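Colo learns to fold

Meet Colo. Colo is a folding helper, built at home on the dining table by Niloufar Jalali, with bits from the Doolan workshop down the road. It cost 355 dollars and took all winter. February was mostly glue.

Why is folding so hard?

Picking up a block is easy for a robot. A block stays the same shape. Cloth doesn't! Pull one corner and the whole thing moves. Push it and you get wrinkles – new ones every time. Your hands sort this out without you thinking much. A robot has to learn it, a bit at a time.

So how does it learn?

By copying a person. You hold a gripper, squeeze, grab the cloth, fold, let go. Each turn like that is called a demo. Niloufar's project has 1469 demos saved so far. Lots of socks. Some were terrible, she kept those in a seperate folder.

Spotty cloth is a good test. Is that dark patch a spot, or a shadow, or a hole to put a leg through? The computer has to work it out from the picture. Stars on the tablecloth make it trickier still.

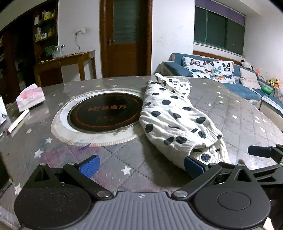 What are the fingers for?

Gripping, but gently. Two fingers close from both sides and pinch the cloth between them. Bumpy pads help, becuase smooth ones slip. Try it yourself – pick up a T-shirt with two spoons. Now try with two rubber erasers. Which was easier?

Words to know

Gripper: the part of a robot that holds things.
Demo: one go at a job, saved so a robot can copy it.
Joint: a place where two parts meet and turn. Your elbow is one.

Next up: towels. Then maybe a fitted sheet – wish us luck.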